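Chapter 11
Sorting and Staging Small Parts

Before any assembly work begins, the parts have to be somewhere a person can find them. This chapter covers the bench, the trays and the labels. Chapter 12 takes up counting and reordering.

Svetozár Hrubý ran the repair bench at Vodetti for many years, and the layout used in this book is close to his. Each kind of part gets its own tray. The trays stand on a clear table, with one more tray in the middle for the parts being picked. 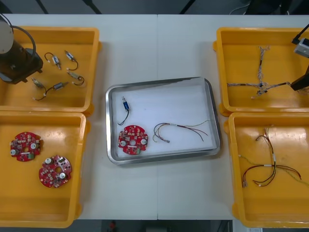

Parts with wires attached need more room than their size suggests. A short lead with a connector on the end will hook onto its neighbor, and pulling the two apart can loosen a pin. Spread such parts in a single layer. Circuit boards also go flat, as the two round red ones do in their yellow tray, and should never be stacked face to face. Use a center tray of a different material, such as the stainless steel one between the yellow pairs, so that it is not taken for a storage tray.

11.1 Choosing trays

A good parts tray is shallow, smooth inside and rounded at the corners. Dark trays hide black wire. The Gratden shop changed from gray trays to yellow ones and kept the old trays for hardware.

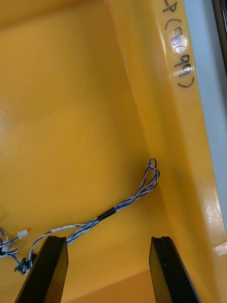

Labels belong on the rim or the outside wall, never on the floor of the tray. Marker is fine for a tray that will keep the same contents for a season. For longer use, print the label and cover it with clear tape.

11.2 The sample tray

Some shops keep one piece of each part in the center tray as a guide for sorting. Heriberto Ñahui teaches new workers this way. They get 45 minutes to sort a mixed box, matching each piece against the samples. 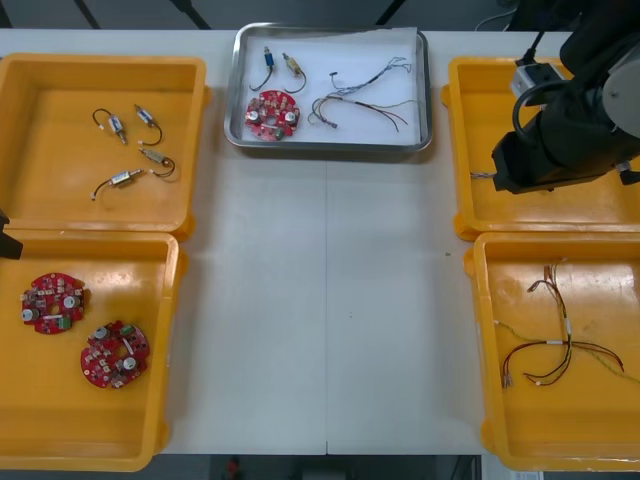
A sheet of white paper makes a good liner and can be replaced when it gets oily. Set the samples well apart. When the sorting is finished, return each one to its own tray before starting the count.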